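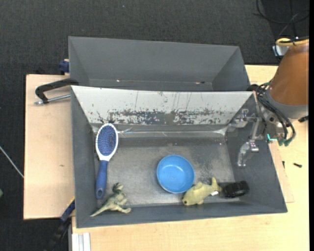 Grasp planning is the part of a picking system that decides where the fingers should go, and at Costside it has been rewritten twice. The current version, released internally in March, no longer tries to name an object before reaching for it. It scores possible finger placements directly from depth data and passes the best of them to the motion planner. A hairbrush shows why the change was made. The earlier software looked for the center of an object, and on a brush that point falls near the neck, where the handle narrows and the weight is uneven. The new planner may choose the handle or the head, depending on which leaves more room between the fingers and the bin wall. A bowl standing upright poses a different problem, as its center is open space and only the rim offers a hold.

Bilal Hijazi, who leads the planning group, describes the software as deliberately modest. "We ask it for a ranked list," he said. "The rest of the system is allowed to disagree."

Disagreement is frequent. Each candidate is checked against a model of the arm, its cables and the sloping sides of the bin, and many high-scoring grasps are discarded at this stage. Corners account for most of the losses. In a test at the firm's Pevton laboratory, the planner was given 355 attempts on household goods and toys. It completed 267 of them without human help. Of the failures, around 30 were traced to a single fault in the collision checker, which treated the bin walls as vertical and approved paths that were not safe.

The correction took six lines of code. Finding it took considerably longer — the logs recorded which grasp had been chosen, but not which had been rejected or why. Costside has since built a replay tool, known as Sotelo, that stores every candidate with its score and the reason for its removal. Engineers can step through an attempt and change one setting at a time.

A trial at the Fustamport distribution center is planned for later this year, with a narrower range of goods and a stricter limit on planning time.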